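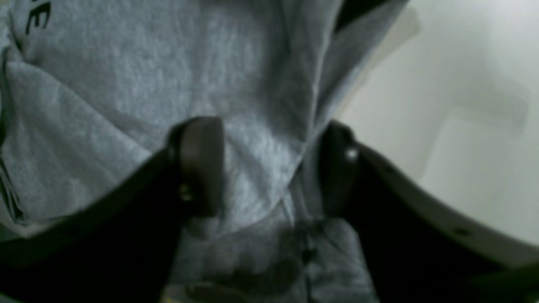
The left back question at Niria

Print | E-mail

14 April 2024

I watched the match against Padilla two times. First from the stand behind the corner flag, and then again on the club video on Saturday's old laptop setup of my brother, where the ball disappears every time it goes near the sun. My opinion did not change after the second time. Niria should play Leidy Ccori at left back until the end of the season, and I want to explain why I think so.

Everybody who follows us knows that Leidy is a winger. She came to us in September from Drulix, where she played high and wide and almost never had to defend. When Fidelina Cabrera hurt her ankle in training, the coach had only one natural left back remaining, and she was suspended. So Leidy played there against Padilla, and we won 2-0 in front of 2759 people. For our level it is a very good crowd.

In the first half hour she looked lost. She stood too far from the center back, and Padilla found this space with long diagonal balls, again and again. Maritza Huaranga had to come out of her goal and clear with her feet, and one time she kicked it straight into the roof of the bench. I was very nervous. The woman in front of me had her scarf over her eyes.

Then Vasilis Nikolaidis called Leidy to the line during a throw-in and moved his hands together, like somebody closing a book. After this she played five meters more inside. It sounds like a small thing, but the diagonal ball was gone, and Padilla had to go through the middle where we are strong. I like when a coach can repair something with one gesture and does not wait for halftime.

Going forward she gives us what we did not have all year. Our first goal started from her, in minute 61. She got the ball near the halfway line, with her face to the field, and the defender of Padilla did not know if she should go to her or wait. On the wing Leidy always receives with her back to the goal and someone already on her shoulders. From deep she has time to run – and she is much faster than she looks. She passed inside, got it back, crossed low, and it was an easy finish at the far post.

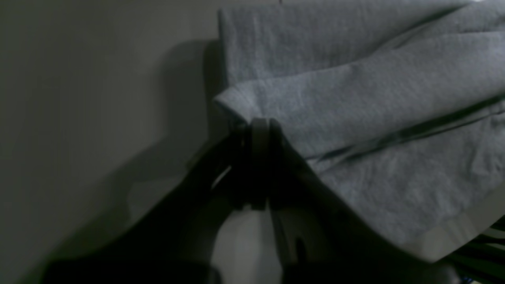

Sohail Satti wrote to me the same evening that I am in love with one good half. Padilla had no real right winger, he says, and against Galtik we will see a different movie. He also says a player who is 50 percent defender will give away a penalty sooner or later, and he reminds me of the one we gave away in the cup, which still hurts.

I take this seriously. Galtik attack almost only on that side and their winger likes to stop and go, stop and go, until the defender puts out a leg. Leidy does put out a leg. In the second half she did it just outside the box and the referee let it go, and from my seat I would not have complained if she had whistled. But I ask Sohail what is the alternative. Fidelina needs several more weeks. The other option is to put a right-footed center back there, and we did this already in the winter. She had to turn back with each ball, and the whole team turned back with her.

What I would change is the midfielder in front. If Leidy goes up, somebody must stay, and against Padilla sometimes the two of them were up together, both asking for the same pass. Vasilis was shouting about it, I could hear him across the field. With one week of work I believe it can be better.
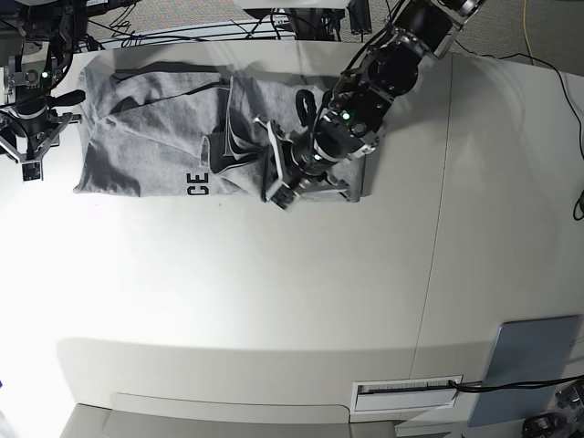
Gray top folded on a white table, letters "CE" visible

About Maritza I want to write more another time. She had only two difficult saves, and both were low to her right, which last year was her weak side. She stays lower now before the shot, and she does not jump with the small step she used to make. Whoever works with her has done a very good job. Her kicks are another subject (see the roof of the bench).

For people who travel to Galtik: the away stand has no roof and the box office closes at kickoff. Last time we arrived late because of the train, and we listened to the first goal from the parking lot. I will go earlier this time, and I have two free places in the car if someone wants to share the gas. Write me before Thursday's list is closed.
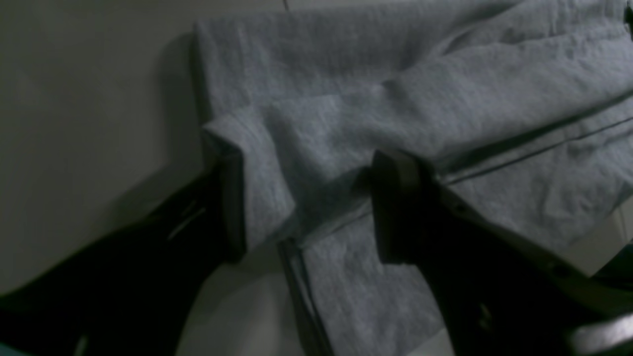 Gray cloth in folds

My team for the next match is the same eleven, with Leidy on the left and one midfielder who promises to stay home. Sohail has already sent me his team, and it has five defenders.

Print | E-mail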